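Notes > Kitchen > Teaching it coffee

Teaching it coffee, one cup at a time

I promised back in October that I would write up how the coffee recordings were going, and then I went and made so much coffee that I had no time to write about it. So let me try to catch up while the last batch is uploading, which on our connection gives me plenty of time to ramble.

For anyone who came in late: Narwood is the little project I've been helping with, and the idea is that a system learns ordinary kitchen jobs by watching a great many examples of a person doing them. You wear the camera on your head, you do the job, you stop, you do it again. My job was instant coffee. Kettle, glass, spoon, stir. I have been making instant coffee since I was fourteen and it never crossed my mind that I was doing it in some particular way, but wow, am I ever doing it in a particular way.

The first evening I recorded 40 takes in a row and was very pleased with myself. Then I sat down and watched them, with a cup of tea for a change, and they were all the same take! I had put the glass in the same spot every time. I had reached for the kettle with the same hand, set it down at the same angle, and even cleared my throat in the same place (you can hear it, there is sound on the early ones). If you showed a learner only those, it would come away thinking that coffee is something that happens in one exact square of counter and nowhere else. So most of that evening got put in a folder called "practice" and I started over with a plan.

The plan was mostly about being less tidy. Start with the glass close, start with it far. Leave the spoon by the sink, or on the other side, or behind the kettle where I have to reach for it. Take hold of the kettle one-handed on some takes and with both hands on others, the way you do when you're checking how full it is. Powder already in the glass on some, glass empty on others. It sounds like very little, and it felt silly to be messing up my own counter on purpose, but when I watched the new ones back they looked much more like a week of real mornings. 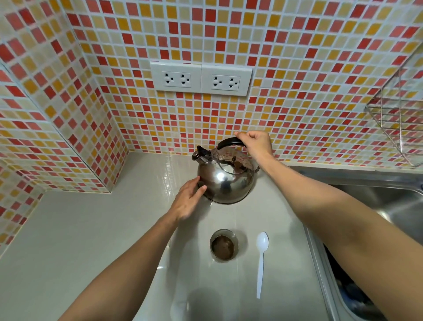 Tatu Kashindye thinks I should have left kettles alone entirely for the first round. A shiny one is a mirror with a handle, was the message, and a learner is going to see hands and tiles floating around in it and get all sorts of ideas, so why not use something dull and painted until the basics are working? I thought about this for a couple of days, because Tatu has labeled far more kitchen video than I ever will. But I keep coming back to the fact that people own shiny kettles. If it can only cope with a dull one, it isn't coping with my kitchen, or my mother's. We settled on borrowing an enamel kettle for a later batch and recording the two side by side, and then we'll see who was right. (I have a suspicion it'll be Tatu.)

The labeling is where the hours go, by the way. I had pictured the recording as the work and the labeling as a bit of typing afterward, and I had that completely the wrong way around. Each take gets cut into steps in Piron, and each step gets a start, an end, and a short plain sentence saying what the hands are doing. Fine, you think. And then you try to decide when "pick up the spoon" ends and "stir" begins. Is it when the spoon leaves the counter? When it goes over the rim? When it touches the bottom of the glass? I did a whole batch one way and then, without noticing, a whole batch the other way, and had to go back through the lot. Now there's a sticky note on my screen that says STIR = SPOON BELOW RIM and I obey it like law.

The other thing I got wrong early on was talking about objects when I should have been talking about hands. My first sentences were all along the lines of "the coffee is stirred." Well, by what? With which hand? And what was the other hand doing in the meantime? That last question is the one I find most interesting now. I always thought of stirring as a one-handed job. Then I watched myself do it over and over, and the second hand is hardly ever resting. It comes in and keeps the glass where it is, and if you leave it out of the label you've left out half of the job. A tall light glass will skate right across a smooth counter if you stir with any energy and don't hold on to it. Ask me how I know, and ask me about the rug.
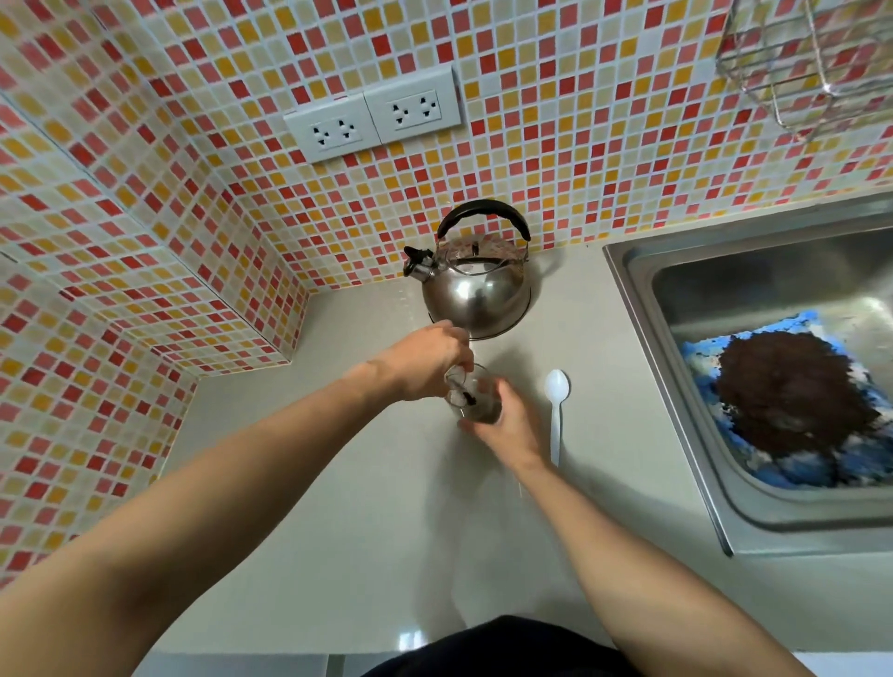

So every stirring label has two parts now, one for each hand, even when one of them is only "holds the glass still." It makes the sentences longer and a bit clumsy, but when I went back over the older takes to fix them up I found I could fix most of them without recording anything new. The holding hand had been there the whole time and I'd simply never written it down.

As for where things stand: I have recorded 457 takes altogether, counting the practice folder, and 121 of them are labeled and checked by a second person. That gap bothers me more than it probably should. I'd love to say I'll stop recording until the labels have caught up, but the light in the kitchen is so nice at eight in the morning at this time of year, and I want some of that in there too, along with all the gray evenings.

People ask me what happens to all that coffee. I drink one cup. I am a person who needs to sleep. For the rest I use the cheapest powder at Quách, the corner store, where they now reach for the jar when I come in and have been very kind about not asking questions. Used powder gets collected up and goes out to the roses, who have no complaints so far.

A few things I'd pass on if you are thinking of recording your own examples at home. Watch your first batch before you make your second, all the way through, dull as it is. Keep the fumbles! I deleted a take where I picked up the spoon, put it down again and picked it up properly, and Mwangi Sang was quite put out with me, since a fumble and a recovery is just what the learner never gets enough of. I've kept every one after that. And take your rings off, or leave them on, but write down which, because I have takes of both and no idea at all which sessions were which until I go and look.

Next up is toast, which I'm told is harder. There's the butter, for one thing. I've already had a long back-and-forth about whether scraping and spreading are one step or two, and I haven't so much as bought the bread yet.

Recent posts
Why I label in the mornings
Folding a dish towel, badly, for science
Getting started with Piron
The rug, an update
A weekend in Staten with no camera

Write to me | Copyright, all posts and recordings | Back to top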